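Home | Student Clubs | Competitions | Random Article | Recent Changes

Print this page | E-mail this article

Grustberg Handling Club

The Grustberg Handling Club is a student robotics club at Keogh Technical College, best known for entering the Lindavico Cup every year and for winning it once, in a season when two other teams missed the bus. Members build and program arms and hands that pick things up. Putting things down again is covered in the second semester.

History

The club was started by Siobhán Corrigan, then a second-year student, who had been turned away from the college's drone society for asking too many questions about insurance. Its first machine, Zaneo, was a single arm with a two-jaw gripper and a budget of 3000 dollars, most of which went to the power supply. Zaneo was retired after it learned to open the supply cabinet but not to let go of the door.

A multi-fingered hand replaced the gripper a few seasons later. The change split the club. One faction held that two jaws could do anything five digits could, at a fraction of the wiring. The other faction had already ordered the hand.

Membership

Membership is capped at 24, the number of lockers. New members spend their first month on cable ties and labeling, and are allowed to write motion code once they can find the emergency stop with their eyes shut. Meetings open with the reading of last week's faults, a custom that has grown longer over the years.

Equipment and practice

Work is divided between the hand crew and the arm crew, who share a room and little else. The hand has short, jointed black fingers in a row and a large gray thumb, with a knurled pad along its lower face. The arm crew favors light-colored casings, which show every scuff and so settle most arguments over who bumped what.

Close work, with hand and arm segment only a small gap apart, is done at low speed. The club rulebook calls this "polite mode" and devotes four pages to it. 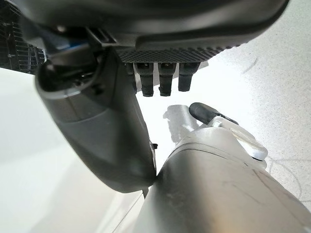 The Lindavico Cup

Teams at the Cup have one afternoon to complete a set of handling tasks, announced that morning. Grustberg's record score is 2584, set in its winning year. The club's banner gives the figure as 2000, having been printed before the judges finished adding, and a second banner has been under discussion ever since — usually in January, when the dues come in.

Reader comments

exlocker9: The cabinet door story is true. I was holding the other side.

MarthaQ: Polite mode was five pages in my day. What did they cut?

tinsnips: The two-jaw people were right and I will say so at every reunion.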